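Search the help pages Type a word and press Enter Search

Teaching the Ostov memory kit to work inside a desktop tower

By Subira Makokha
12 August 2023

The Ostov kit is an add-on for a robot arm you already own. It makes the arm able to pull memory modules from old desktop computers before the cases go to recycling. I have used it in our refurbishing workshop since March, and in this tutorial I write down how I set it up for a new model of computer. The manual in the box explains the parts well, but it explains the teaching of positions only in a short way, and this is where most people lose their afternoon.

I assume that your arm is already mounted and that you can move it by hand and with the pendant. If you have never moved the arm before, please do the lessons of the arm maker first.

What you get in the box

The kit comes with the gripper body, a set of narrow fingers, a cable for the gripper, an adapter plate, a calibration pin and a license for the Flallonon software. The narrow fingers are the reason to buy it. They are made by Fahmy and can also be ordered alone, so you don't need a whole new kit when a tip is damaged.

The table is not included. You need a rigid metal surface where you can fix stops. We use aluminum profile, which has grooves, and the stops slide in the grooves and can be clamped where you want. A wooden table moves a little when the arm stops fast, and you will see it in the positions later.

The camera option we did not buy. Everything below is for the version without camera, where the computer must lie in the same place each time.

Before you start

Choose one computer model and keep to it. It is tempting to teach a "general tower", but memory slots are in another place on almost every board, and also the drive cage and the cables are different. Flallonon saves one recipe for each model. When I tried to use one recipe for two models that looked the same from outside, the fingers came down on a plastic clip.

Unplug the computer from the wall and press the power button for a few seconds. Wear a wrist strap when your hands are inside. Remove everything that is connected at the back, also the small USB receivers that people forget.

Have these things near you:
- the pendant
- the calibration pin
- a small flashlight
- a soft brush for dust
- a dead memory module of the same type, for tests
- a pencil and paper (I will explain in step 5)

Step 1. Fix the gripper on the arm

Put the adapter plate on the flange of the arm and tighten the four screws crosswise, a little at a time. Then attach the gripper body. It fits only one way, and the small mark on the body must meet the small mark on the plate.

Lead the cable so that it has a loose curve near the last joint. Turn this joint slowly by hand through the whole range that you plan to use and watch the cable. If it becomes tight at any point, make the curve bigger. I fixed mine too short the first time and the plug came out while the gripper was holding a module.

Now open and close the fingers from the pendant. They should meet along the whole tip. If they meet only at one side, loosen the finger screws, close the gripper on a flat piece of metal, and tighten again while it is closed.

Step 2. Tell the software about the fingers

In Flallonon open Tools, then New Tool, and choose "Narrow fingers". The software proposes a length. Don't believe this value, measure it. Put the calibration pin upright on the table, choose Calibrate Tool, and touch the top of the pin with the closed fingers from the directions that the screen asks. The result is shown with a color. Green is good, yellow you can use for large parts, red must be repeated. For memory modules I accept only green.

If you get yellow again and again, check that the pin does not rock. A small chip of metal under it is enough.

Step 3. Make the place for the computer

Lay the tower on its side with the opening up. Push it against two stops, one for the long side and one for the short side, and clamp the stops. The computer itself I don't clamp. The fingers don't pull very strongly, and the weight of the case holds it. If your case is very light, add a clamp at the outside edge, where the arm does not pass.

Take off the side panel and put it flat next to the case, on the side where the arm does not need to travel. In our workshop the panel stays on the table during the whole job and goes back on the case afterward, so panels and cases are not mixed. If your table is small, find another place for it before you teach. A panel that is sometimes there and sometimes not will bring you a collision one day.

Lift the case out, put it back against the stops, and look if it sits the same. Do this several times. If you feel that it can sit in two ways, file the stop or move it to a straight part of the case.

Step 4. Clear the way to the slots

Look from above and imagine a straight box going down from the gripper to the memory slots. Nothing may be inside this box. Usually the problem is cables. Power and data cables like to stand up after the panel is open, and they have been bent so many years that they come back. Push them down to the drive side and, if needed, hold them with a reusable tie.

Some models have a plastic air shroud. If it covers the slots, it must go out before the arm comes. If it sits to the side, leave it alone.

The graphics card can normally stay. In Flallonon you can draw it as a forbidden zone, and I advise to do this also for the drive cage, which is higher than it looks. Draw the zones bigger than the real parts. The software then takes a longer way around, but we lose only a moment on each computer.

Brush the dust from the slots. Open the latches of the slots by hand -- the kit cannot do it on every board, and on old plastic I prefer my own finger anyway.

Step 5. Teach the safe height

The first point of every recipe is the safe height. It is the point where the arm can move sideways over the case without touching anything. I use 100 mm above the highest metal edge. The default in the software is lower, and it is fine for an open, flat case, but not when a cable stands up unexpectedly.

Move the arm there, press Save Point and call it SAFE. Write the name also on your paper, with a small drawing of the board and the direction of the fingers. This sounds old-fashioned. After the fourth recipe I was very happy to have the drawings, because the list in Flallonon shows only names and numbers, and I could not remember anymore which end of the row I had called the first slot.

Step 6. Teach the approach

Set the speed on the pendant to the lowest value. Turn the last joint until the opening of the fingers matches the direction of the slots. Look from above and then from the side, with the flashlight. The fingers must go down straight. If they lean, one tip arrives earlier and pushes on the board.

Go down with the arrow button in short presses. Stop when the tips are a little above the top of the slots, and save this point as NEAR. Don't try to save the grip point in the same movement. It is better to go back to SAFE, run from SAFE to NEAR with the program, and watch if the way is really free. Keep one hand at the stop button while you watch, and keep the other hand out of the case.

During this run, look especially at the gripper cable. It can touch the edge of the case behind the gripper, where you don't see it from the front. Walk to the other side of the table and run it again. 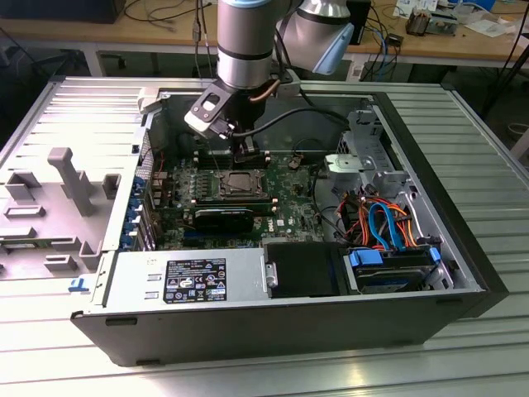 Step 7. Teach the grip and run it slowly

Put the dead module in the slot and go down from NEAR until the tips are on both sides of it. Close the gripper with the force setting "Memory" and lift with the straight-up command only. If the module comes out crooked, go back and turn the last joint by a very small amount. Save the point as GRIP when it comes out straight.

Then teach the next slot. Flallonon can copy the point and move it sideways, and on most boards this works well -- check each slot one time with the dead module all the same.

Run the complete recipe at low speed on a few different computers of this model before you raise the speed. Fahmy gives the fingers for 3000 grips. Write the start date on a sticker at the gripper body, and look at the tips each time you change the model.

If you want to hold the cases without stops, the Fallotitz clamp table also works with the same recipes, but SAFE, NEAR and GRIP must all be taught new after you mount it.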